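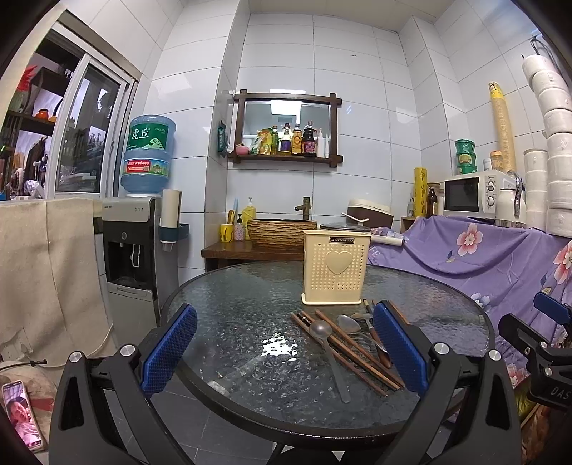
제목: Re: 수저 정리 작업, 핸드 그리퍼 패드 비교

Reshma Nel 님이 쓴 글:
> 파란 패드 쪽이 얇은 물건에 낫다는 얘기를 들었는데, 젓가락도 되나요?
> 우리 팀은 Baloyi에서 매끈한 실리콘 패드로만 해 봤고, 유리 상판에서는
> 숟가락 손잡이가 자꾸 돌아가서 접었습니다. 그리고 카메라 노출은
> 어떻게 잡으셨는지도 궁금해요.
> Reshma

Reshma 님, 안녕하세요.

젓가락 됩니다! 저도 반신반의하면서 시작했는데 이번 주 내내 이것만 붙잡고 있었네요. 과제는 단순합니다. 둥근 유리 테이블에 흩어진 젓가락과 숟가락을 집어서 구멍 뚫린 크림색 플라스틱 수저통에 꽂는 것. 통 앞면에 하트가 볼록하게 나와 있어서 통 방향을 맞출 때 은근히 도움이 됩니다.

패드는 표면에 무늬가 있는 파란 것을 썼고, 비교용으로 Vullov의 평평한 패드도 끼워 봤습니다. 시도 횟수는 패드마다 300회로 맞췄고 파란 쪽이 7회 놓쳤습니다. Vullov는 344회까지 돌렸는데 뒤쪽 44회는 조명을 바꾼 뒤라 따로 빼 두었어요. 앞의 300회 결과는 Khurram Warraich 님이 아직 정리 중입니다.

손잡이가 돌아가는 문제는 저희도 겪었습니다. 숟가락은 무게중심이 머리 쪽이라 손잡이 끝을 잡으면 어떤 패드든 돕니다. 목 바로 아래를 잡으니 확 줄었어요. 젓가락은 겹쳐 있을 때가 어렵고(두 개가 나란히 붙어 있으면 꼭 같이 딸려 올라옵니다), 한쪽 손가락을 먼저 유리에 살짝 대고 밀어서 벌린 다음 집는 게 제일 잘 됐습니다. 상판이 올록볼록해서 젓가락이 멀리 굴러가지 않는 것도 재미있는 발견이었고요.

노출은 자동으로 두지 마세요. 유리에 조명이 하얗게 맺히는데, 그리퍼가 다가가면서 그 자리가 화면 안에서 움직이면 전체 밝기가 출렁입니다. 고정값으로 두고 반사된 부분은 그냥 날려 버리는 편이 학습에도 나았습니다.
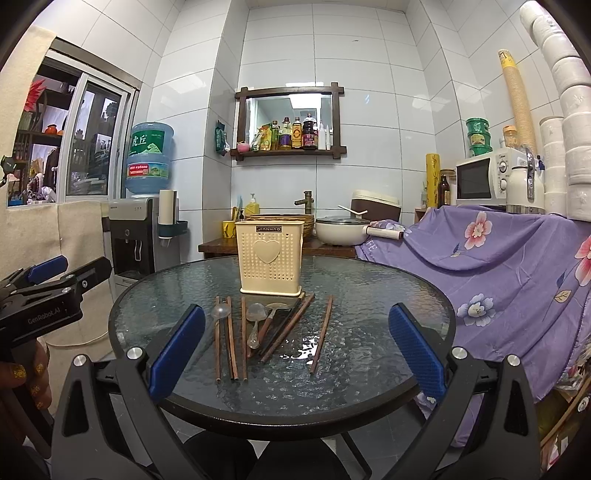

다음에 해 볼 것

- 검은 젓가락과 갈색 젓가락을 따로 집계하기. 검은 쪽 인식이 약한 것 같다는 Nomvula Oosthuizen 님 의견이 있었습니다.
- 양손 작업. 왼손으로 통을 잡고 오른손으로 꽂는 순서부터요.
- Jistadico 제어기로 같은 궤적을 팔에서 재생해 보기. 손으로 할 때와 손가락 닫는 속도가 꽤 달라서 제일 기대됩니다.

혹시 실리콘 패드 기록이 남아 있으면 보내 주실 수 있을까요? 같은 표에 넣어 보고 싶어요.

Anel Swanepoel 드림

최종 수정: 2025년 12월 16일
문의: 목록 관리자 | © Kernthorpe 그리퍼 메일링 리스트 | 맨 위로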